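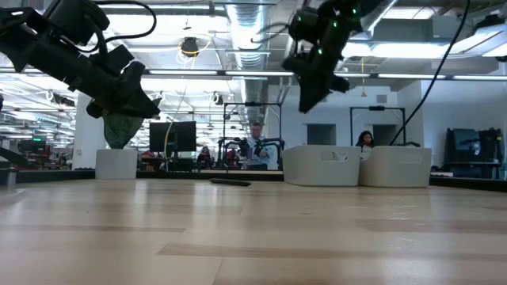

Ticket: Table top, dull marks and rough patch on the right side after cleaning
Opened by: Natalia Medrano, Ludmont office
Handled by: Poditz Furniture Care, second line
Status: Closed

First message from customer

Good morning,

I write about the table top in our work room. It is a light wooden top made of long planks, with seams you can see between them, and it was delivered by you with the oil finish from the Gilchrist range. For the first months we were very content with it. Now there are a few faint scuffs and small specks near the right side, and when I pass my hand there I feel the surface is more rough than on the left side.

I did the following before I wrote to you:

1. Wiped with a damp cloth and let it dry for one night. The specks stayed.
2. Wiped with a little washing-up liquid in warm water. The specks stayed, and I believe the rough feeling became a bit stronger.
3. Rubbed one speck with my fingernail. It did not come off.

I did not use any polish or spray, as your care sheet forbids them.

At the back edge we keep a plant in a white round pot and two white plastic bins with a handle slot in the front. The bins are on the right, so I ask myself if they have something to do with it. People pull them forward and push them back many times in a day. I would like to know if this is damage, if it is covered, and what I can do by myself without making it worse.

With kind regards,
Natalia Medrano

Reply from support

Hello Natalia,

Thank you for the clear list. A few things to check before we advise:

Please turn over both bins and run a finger along the underside. Tell us if there is grit, or a sharp line where the plastic was moulded.
Please put one drop of clean water on the rough area and one drop on the left side. Leave both for 14 minutes, then wipe, and tell us what you see.
Please tell us when the top was last oiled, and with what.

Do not sand anything yet.

Support desk, Poditz

Customer, same day

Hello,

I did the checks at lunch time, when the table was free.

Bins: the first one has a smooth bottom. The second one has a thin raised line in one corner, like a small burr. It is sharp enough that it catches on a cotton cloth. There was also some fine dust under both, which I have wiped away.

Water drops: on the left side the drop stayed round, and after wiping there was no mark. On the right side the drop had gone flat, and it left a darker ring. The ring was still there one hour later but lighter. The next day I could not find it any more.

Oil: we did not oil it since it came. I must be honest that I did not know we should do it. The care sheet was in a drawer with the screws, and I have read only the page about cleaning.

One more question. Under the plant pot there is no saucer. Should I worry? The wood there looks normal to me, but I water the plant on the table.

Natalia

Reply from support

Hello Natalia,

The water test answers most of it. On the left the oil is still closing the wood. On the right it has worn thin, so water goes in and lifts the fibres, and this gives the rough feeling. Washing-up liquid can make it more noticeable on a thin area. The scuffs fit with the burr you found on the bin. The specks could be fine dust pressed into the grain, and these normally come out with light sanding.

Wear of the oil is not covered by the warranty, but it can be repaired at home. You need:

Sanding paper, grit 240, and a cork block
A vacuum cleaner with a soft brush
Gilchrist table oil, clear
Two cotton cloths without fluff
Gloves

Steps:

1. Clear the top completely, also the small things at the back. Unplug and move any cable that lies across it.
2. Vacuum, then wipe with a cloth that is only just damp. Wait until it is dry.
3. Sand by hand, always along the planks, never across. Use light pressure. Go a little further than the rough area so there is no hard border.
4. Vacuum again, also in the seams.
5. Put a small amount of oil on the cloth and rub it in along the grain.
6. After 14 minutes take off everything that has not gone in, using the second cloth.
7. Leave overnight. Repeat steps 5 and 6 once.
8. Put nothing wet on it for 6 days. Dry things can come back after one day.

Cloths with oil must be spread out flat to dry, outside if you can, or kept under water in a closed metal tin. A crumpled cloth can heat up and start to burn.

Please use a saucer under the plant, and for watering carry it to the sink.

For the bin, cut the burr with a sharp knife or sand it flat, then put felt pads on the corners.

Support desk, Poditz

Customer, three days later

Hello,

I come back with a question before step 3. I bought the paper in the shop near us and they had only 180 and 320. My colleague says 180 is near enough. I am not sure. Also, do I have to do the whole top? The piece is long and we can only stop using it for one evening and one night.

And I found a second thing. There is something like a marker which usually lies on the far part of the table, near the back edge. If it leaves ink on the wood one day, can the same sanding take it away?

Natalia

Reply from support

Hello Natalia,

Please take the 320. The 180 would leave the wood more open, and the patch would turn darker than the rest when you oil it. With 320 you need more patience but the risk is smaller.

You do not have to sand the whole top. Sand only the worn part, but oil the full length of each plank you have touched, from one end to the other. If you stop the oil in the middle of a plank you will see the border. The seam is a good place to finish.

If one evening is all you have, do the first coat then and the second coat on another evening. The waiting of 6 days starts after the second coat.

Ink: fresh ink on an oiled surface often comes off with a cloth and a little of the same oil. If it has gone into bare wood, sanding helps only when it is not deep. A pen cup is cheaper.

Support desk, Poditz

Customer, September, evening

Hello,

First coat is done. My notes, in case they are useful for another person:

18:10 Top cleared. The plant is on the window sill.
18:25 Vacuumed and wiped. In the seams on the right was more dust than I expected.
18:50 Dry. Started with 320 and the block.
19:35 Sanding finished. The specks are gone except two. The biggest scuff is weaker, but I can still find it if I put my head low and look against the lamp.
19:45 Vacuumed again.
19:55 Oil. I used less than I thought I would need.
20:09 Wiped off the rest.

The sanded planks look a little paler than their neighbours, even with the oil. Is this a mistake from my side?

I have also flattened the burr on the bin. I did not have felt pads, so I ordered a pack of 80 from Ullier, which was the smallest they had. Now the whole office can have felt pads.

Natalia

Reply from support

Hello Natalia,

No mistake. Wood gets its tone from light, and you have taken off a very thin layer. The difference should become smaller over some weeks. Please do not put more oil to make it darker, it will only become sticky.

The two last specks may be part of the wood itself. Small dark points in the grain are normal. We would leave them.

Support desk, Poditz

Customer, after the second coat

Hello,

Second coat went on without problems, and the 6 days are over. I repeated the water test on the right side and the drop stayed round. After wiping I saw no ring. The surface is smooth to the hand, also over the seams.

The bins have their pads and are back in their places. The plant has a saucer. I made a note in our office calendar to oil the top again in six months, please tell me if this is too often.

The ticket can be closed from my side. Thank you for your patience with my many questions.

Natalia Medrano

Closing note from support

Six months is fine for a table in daily use. If the water drop still stays round at that time, you can wait longer. One bottle of 1000 ml will last you for years, so keep the lid tight and store it away from heat.

Cause: oil finish worn thin, burr on underside of plastic bin
Action: local sanding with grit 320, two coats of oil along full planks, burr removed, felt pads fitted
Parts sent: none
Follow-up: none needed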